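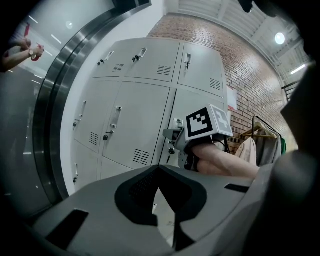
斯图夫达勒（Stuvdale），2024年1月8日

新年以后，我第一件做的事情是整理我的柜子。我说的是更衣室里面的铁柜子，灰色的，一排一排，靠着砖墙。我用它已经很长时间，可是从来没有认真写过它。我的中文老师Loukia Makris（她也是希腊人，跟我一样，可是她的中文比我好得多）说，写博客不要总是写旅行和吃饭，要写每天看见的东西。所以今天我写柜子。

柜子的门是浅灰色的油漆，门和门中间的缝颜色深一点。每个门有一个竖的金属把手，有的下面挂着一把小锁。门的宽度不一样，有窄的，也有宽的。我刚来的时候不懂这件事，以为大家都一样，后来才知道宽的门要早一点去申请。我申请得晚，所以我的是窄的。冬天的大衣放进去以后，门要用膝盖帮忙才能关上。

先说锁。我第一把锁是在Grudora买的，那是车站后面一家卖工具的店，老板什么都有，可是什么都找不到。他找了很久，最后给我一把很大的锁，说这个最结实。结实是真的，可是锁的环太粗，穿不进把手下面的孔。我又走回去换。第二把是小的，到现在还在用。钥匙有两把，一把在我的包里，另外一把我放在家里的茶叶盒子里。以前我把两把钥匙放在同一个圈上，有一次忘在家里，那天我穿着工作的鞋子坐公共汽车回家，很不好意思。

再说里面。打开门以后，我把所有东西都拿出来，放在一条旧毛巾上面。我自己也吃惊，一个窄柜子可以装这么多：夏天的凉鞋（从七月放到现在！），一把雨伞，半包饼干，几只袜子，一本词典，还有一个饭盒。饭盒我不想详细写。我把它拿回家，泡了一个晚上，用小苏打洗了两次，味道才没有了。

袜子里面有一只不是我的。我不知道它怎么进来的。我把它洗干净了，挂在门口的钩子上，等它的主人。

然后我擦柜子。铁的柜子不可以用太湿的布，角落里容易生锈。我的柜子底下已经有一小块锈，像一个硬币那么大。我用旧牙刷慢慢刷，再用干布擦，最后涂了一点油。油是同事Stefanou给我的，他用这个油保养自行车的链条。他说涂一点点就够了，我涂得太多，所以后来又擦了一次。现在摸起来很光滑，可是闻起来有一点像修车的地方。

把东西放回去的时候，我想了一个办法，不知道别人是不是也这样做。从前我把什么都堆在下面，要找雨伞，就要把鞋子和书都搬出来。这次我在里面放了一块小架子，是Ekaler的，花了150块钱。店里还有200块的，可以调高低，我看了半天，觉得没有必要。架子上面放词典、毛巾和一个小袋子，袋子里有梳子、创可贴和针线。架子下面只放鞋子。雨伞用一个挂钩挂在门里面，这样湿的时候水滴到下面的塑料盒里，不会滴到鞋子里。大衣还是挂在中间，它占的地方最大，没有办法。

有一个小问题：架子装好以后，我的帽子没有地方放。现在我把帽子塞在大衣的袖子里。这个方法是我奶奶教的，她说帽子放在袖子里永远不会丢。小时候我觉得很奇怪，每次穿衣服，手伸进去，就摸到一个毛毛的东西，吓一跳。现在我三十多岁了，昨天下班还是吓了一跳。

我很喜欢更衣室，虽然它不漂亮。早上大家都不太说话，只听见门的声音，砰，砰，还有钥匙的声音。铁门的声音有大有小，听久了就能分出来。关门轻的人和关门重的人，我不用看也知道是谁。我学的很多中文也是在那里学的，比如“凑合”这个词。我问一个同事，你的柜子够不够用？她说，凑合吧。我回家查词典，词典的解释很长，我看了三遍。后来我自己用了几次，有一次用错了，我说“你做的蛋糕很凑合”，对方的脸有一点不对。我现在知道了，不能这样说蛋糕。

还有一个词我到今天不确定：应该说“一个柜子”还是“一格柜子”？Loukia说两个都可以，要看我说的是整个的柜子，还是里面的一个小门。如果有读者知道得更清楚，请写在下面告诉我。

整理完一共用了一个下午。我带回家一个大袋子，里面一半是要洗的，一半是要扔的。饼干我扔了。凉鞋我洗了，放在床底下，到夏天再拿出来。下一次我想写怎么去掉鞋子里的味道，我试过茶叶包，也试过报纸，报纸比较好，可是要每天换。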